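4.3 Running the battery exchange task in the simulator

The battery exchange task ships with the Kidberg Bench package and is the recommended first check after the gripper profile has been loaded. It runs entirely in simulation. No arm needs to be connected, and the license dongle is not required until Section 5.

Before you begin
Complete Section 4.1 (installing the physics module) and Section 4.2 (loading a gripper profile). The task needs 2 GB of free disk space for logs. Close any other Kidberg session on the same workstation, including sessions left open under another user account.

1. Open Task Library and select Battery Board, then Exchange.

2. In the Gripper field, choose Statley Parallel. Profiles saved under an earlier release are listed in gray and must be converted first (see Appendix B).

3. Set Step Limit to 900. Shorter limits are accepted, but the task may be logged as incomplete while the gripper is still closing.

4. Set Seed to 123. Any whole number can be used. The reference log supplied with the package was made with this value, and step 9 compares against it.

5. Set Camera to Overhead. Leave Shadows switched on if the recorded images will be used for training or for testing a vision model.

6. Press Load. Wait for the status line to read Ready before pressing any other control.
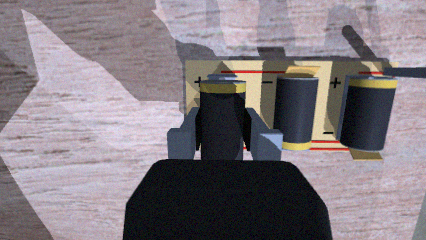
7. Under Target, select the cell to be removed. Cells are addressed by slot, left to right as seen from the overhead camera. Check the polarity symbols printed on the board before you set the insert direction. Adjacent slots do not necessarily face the same way, and the direction is not carried over from one slot to the next.

8. Press Run. The controller approaches from above, closes on the cell, and holds at the grasp point until Continue is pressed. Use this hold to inspect the finger pads. Both pads should lie along the sides of the casing, clear of the end contacts.

9. Press Continue, let the cycle finish, and open Compare. Position error is plotted against the reference log. A result inside the green band is a pass.

Note: The overhead camera looks straight down, and the body of the gripper can hide part of the cell being held. To inspect a hidden end, switch to Side during the hold. Changing the camera does not affect the simulation state.

Note: A cell that sits at a slight angle in its slot is within the normal range of start positions. The controller corrects for tilt before closing. To start with all cells straight, set Pose Noise to zero.

CAUTION: Do not copy the grip force from this task to a physical arm. The simulated cells do not dent or leak. Force limits for real cells are given in Section 7 and must be entered by hand.

CAUTION: Pressing Reset during a hold discards the log for the current cycle. Use Stop to keep it — the partial file is saved with the suffix _p.

If the task does not load
Error 19 means that the gripper profile and the board file use different length units. Reopen the profile, set Units to millimeters, save, and repeat from step 2. If the error returns, export the session report and send it to Tesby support with the package version.

Section revised Tuesday, April 14, 2026. Technical editor: Iresha Biswas.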